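June 17, 2019
Visit to Femetti, cloth handling demo. With Natalina Costa and Raimonds.

We arrived late because the parking is behind the building. Dace Bite received us and gave a short talk, then the demo on the bed with the green sheet. The hand grippers are lighter than I expected from the drawings. Dace told us they have 261 shirt recordings so far and want 3000 by September.

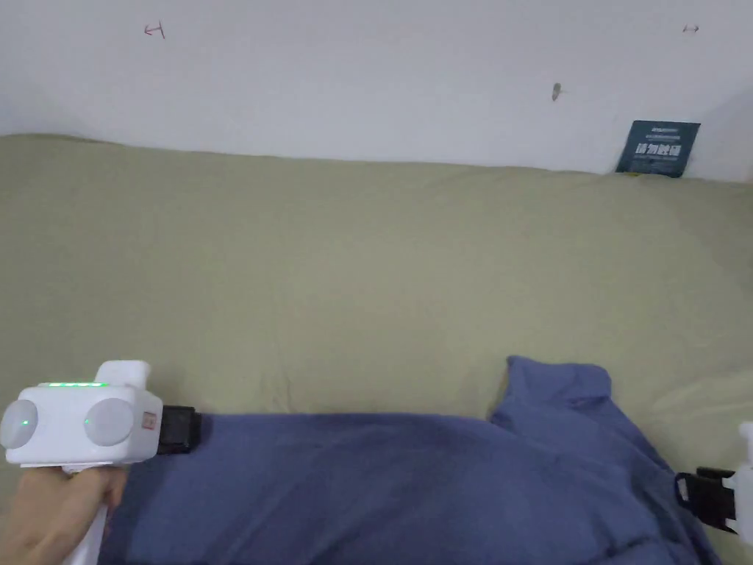

Blue garment between the two black jaws.

I asked about the colour of the lights but forgot to write the answer – ask Raimonds. Natalina tried next. She finds the handle too thick for a small hand, and I agree with her.

Most of my interest was in how the cloth behaves when only one side is held. The folds go out from the jaws in long lines, so the grip point is easy to find again.
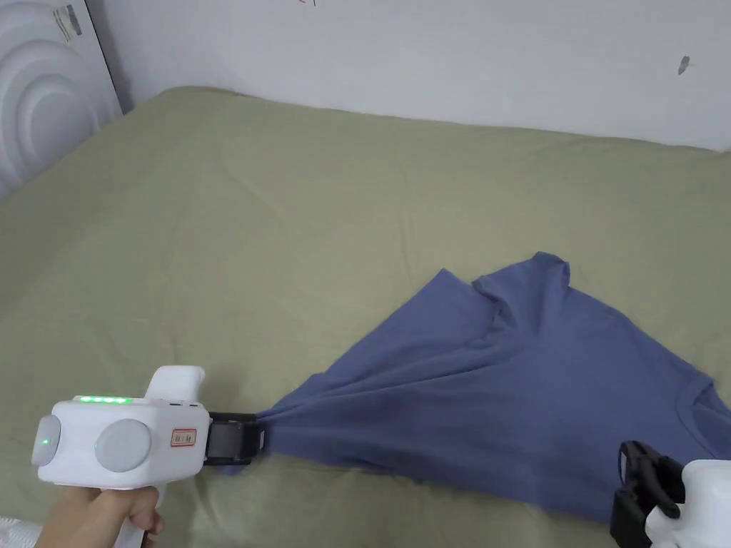
T-shirt held at one corner, right gripper open.

To do: send Dace our jaw pad samples, 2 of each. Ask what they do with thick collars.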